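The White Board at Mimeck: Gallery
Fludham, September 2026

I was against the board. I'd better say so at the top, as the people who run the Mimeck workroom have asked me to put this page together and they are all for it. The table in the back of the old Chauvin building is a perfectly good table, light wood, nicely rounded at the corners, and I could not see why anyone would want to lay a big white sheet over most of it and call that an improvement. After a summer of looking at it I have come around on a few points and dug in on others. The pictures are small in number. My opinions are not, so scroll past them if you like.

First, the claims. The notice that went up in March said a white top would make cloth easier to see, easier to lay straight, and easier to check for marks. It also said the room would "feel bigger." The room is the same size. I have been in it before and after and I bumped my hip on the same radiator.

As for cloth being easier to see, that depends on the cloth. Dark cloth, sure. Navy, brown, anything with a strong print, you can spot the edge from the doorway. But a lot of what comes through this room is cream, off-white, oatmeal, whatever the mills are calling it this year, and putting cream on white is asking a lot of your eyes. The old wood gave you a warmer background, and a pale hem stood out against it pretty well. I brought this up and was told I'd get used to it.

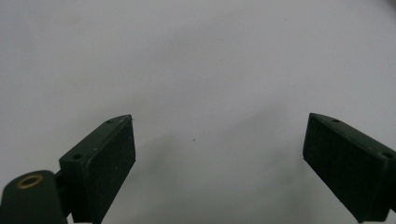

Pale gray-white, plain and smooth, a little brighter toward the upper right.

Look at how the light falls in that one. A white surface is never one white. It goes a bit gray in one spot and brighter in another, and your eye starts treating the shading as if it meant something. I have seen people bend down to rub at a smudge on the board that was only a dim patch from the window. I have done it myself, twice. The answer I got was that we should change the bulbs, and maybe we should, but that is a second expense to fix the first one.

Speaking of which. The board was $40, bought secondhand from a shop fitter who was clearing out. I have no quarrel with $40. What I do have a quarrel with is the catalog that started all this, which listed a "Malterum work surface" at $827 and promised that it would cut sorting time in half. In half compared to what? There was no test described, no room, no table. There was a line at the bottom saying it had been approved in 142 workplaces, and "approved" can mean anything from careful study to somebody signing for the delivery. We did not buy the Malterum. I am told the cheap board does the same job, and I believe it, mainly on the grounds that neither of them does very much. They are flat and they are white.

A few things I will give it. It wipes down fast. Lint shows up, and lint is a nuisance on wood, where it hides in the grain until it ends up on somebody's good linen. Pins show up too. Before the board, a dropped pin on that table was a pin you found later with the side of your hand. And it has straight edges, so you can line a piece of cloth up against something, while the table's own rounded corners never gave you much to go by.

The straight edge gets oversold as well, mind you. Cloth isn't straight. A soft piece that has been handled a few times has edges that wander, and you can square up one side against the board and find the other side going its own way. I'd call the edge a rough guide and leave it there. The printed sheet on the wall calls it an "alignment system." I have asked for the sheet to come down. 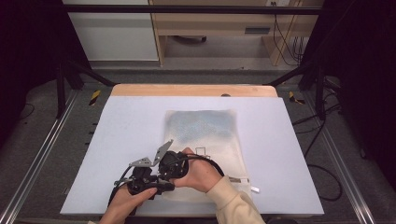 Cream cloth laid lengthwise on the board, blue-gray patch at the far end, bare wood showing beyond.

This is the picture that moved me an inch or so. I had said you'd lose a cream cloth on a white top, and you don't, quite. The board has a faint lavender cast next to it and the cream holds its own. The mottled blue-gray patch would show up on anything, so I don't count it as a point for either side. I notice, too, how the strip of wood left uncovered past the board sets off the whole far edge, and I'd argue the wood is doing more of the work there than the white is. The board people disagree.

That strip, by the way, is the one part of the arrangement I like without reservation. The first plan was to trim a board to cover the entire tabletop. Leaving some wood bare means there is a place to set down small stuff, the odds and ends that otherwise migrate into the middle of whatever you're doing. It also means the table still looks like a table. If a second board is ever bought -- and there is talk of it, there is always talk -- I hope they leave the strip alone.

Other complaints, in no order. The board shifts if you lean on the near corner. It is cold under the forearms first thing in the morning, and everybody who tells you otherwise gets in at noon. There is a grippy liner you can put underneath, which helps with the shifting and then leaves a pattern on the table. I've been told the pattern will fade. It has not faded yet.

I've also heard it said that more than one person folds neater since the board went in. Maybe. They have also had a whole summer of practice, and I would like somebody to explain how you tell the one from the other. The room handled over 2,000 pieces between the spring and now, going by the sign-out book, and anyone would get neater at that rate on a door laid across two trestles.

So the board stays, and I have agreed to stop bringing it up at the sink. I'd still like better bulbs, a darker cloth to put down under the cream pieces, and the wall sheet gone. If you use the room and think I have this wrong, the comment book is on the shelf inside the door. Write clearly, please. The last batch was mostly about the radiator.

More pictures will be added when the bulbs have been changed.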